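Betreff: Re: Stäbchen mit dem Handgreifer

Omolara Effiong schrieb:
> Wie weit seid ihr mit der Stäbchenaufgabe? Und nehmt ihr
> jedes Stäbchen einzeln oder beide auf einmal?

Hallo Omolara, hallo Liste,

einzeln! Beide auf einmal habe ich einen Abend lang probiert, dabei verkanten sie mir ständig zwischen den Fingern, und solche Durchgänge will ich dem Modell gar nicht erst zeigen. Wir haben jetzt 184 Vorführungen im Ordner, davon sind 124 brauchbar (beim Rest war ich meistens zu hastig).
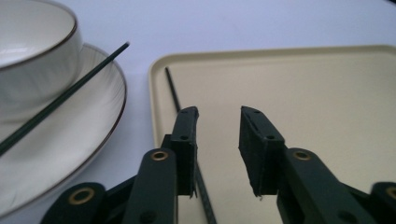
Ein Stäbchen am Schälchen, das andere im Tablett, Greifer offen.

Am meisten Ärger macht mir die Farbe, dunkelgrün auf dunkelgrün, da sucht man beim Durchsehen schon mal die Spitze. Hat jemand in Clostholm mal hellere Finger gedruckt? Ich würde sonst im Oktober 2 Paar bestellen und noch mal von vorn anfangen, seufz.

Viele Grüße aus Grinedton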